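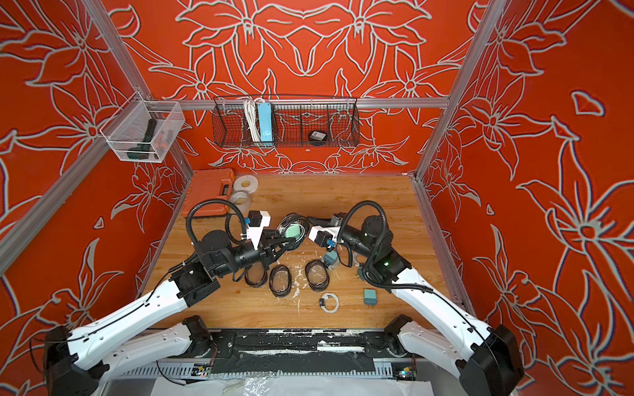
How to plant a young tree on a dry slope

These are the steps we follow on the hillside above Clakholm, where the soil is thin and the summer is long. In May 2020 we planted with the same method on the Wesel side also.

1. Choose the place. Keep 2 metres between the trees, or more if the kind you plant grows wide. Do not plant in the bottom of a gully, the first strong rain will take the tree away.

2. Dig the hole two times wider than the root ball, but not deeper. Put the top soil on one side and the lower soil on the other side.

3. Give water to the hole before planting. We use 8 litres and wait until it has gone down.

4. Take off the pot or bag. If the roots go in a circle, open them gently with your fingers.

5. Set the tree straight and fill first with the top soil. Press with the foot, lightly.

6. With the remaining soil make a small wall in the shape of a half moon, on the lower side of the tree. It holds the rain.

7. Cover the ground with straw or dry leaves, a hand's width away from the stem.

In the first summer water every second week, in the evening. On the Kahraman plot, which faces south, we water every week until the autumn rains come.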